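Ticket 218: Designer interview missing from Flotley magazine page
Opened 4 Nov 2020 by Renata Śliwiński, Enunum Support

The Flevari fashion label reports that its interview opens to page 157 of the digital issue and then stops. Subscribers receive a blank page. 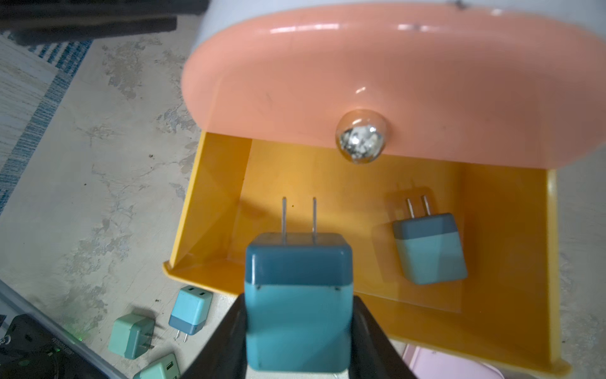
Teal charger with two prongs, at a yellow drawer.

The fault was reproduced on two accounts. The Malinowski portrait gallery loads normally.

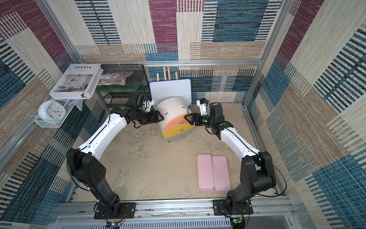
Action taken
The article was republished and the page cache cleared. Some 200 subscribers had requested the page during the fault.
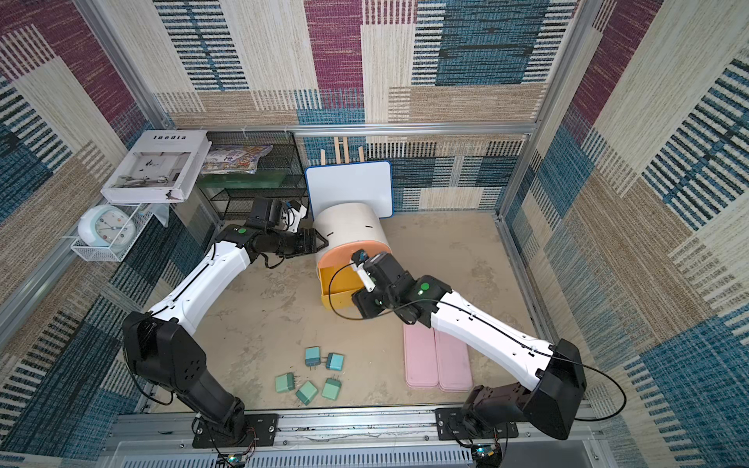 The label has been asked to confirm that the full interview now appears, including the four pull quotes. The ticket remains open pending its reply.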